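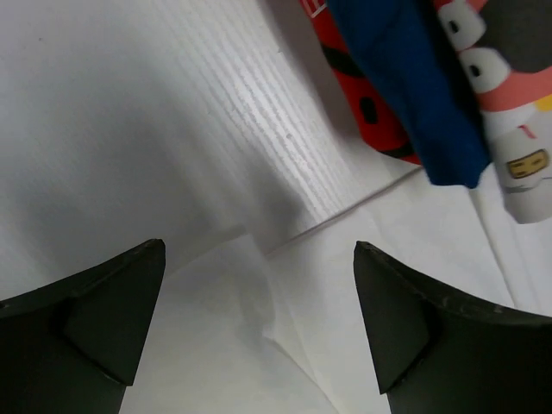
Vorano fabric glue, set-up, part 2. The label promises a bond in minutes – I doubt it. Work on a pale, flat surface, like the white wood-grained one shown, and keep coloured fabric off to one side.

1. Test a scrap first.
2. Spread a thin coat and press.
3. Leave overnight, whatever the label says.

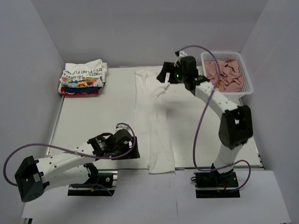 Light grey work surface with plain white walls.

Caution: "washable" is a generous word. Try one cold wash.

Last updated January 1, 2022
2 comments · 216 shares

Related
Zavala hem tape
Clotance dye remover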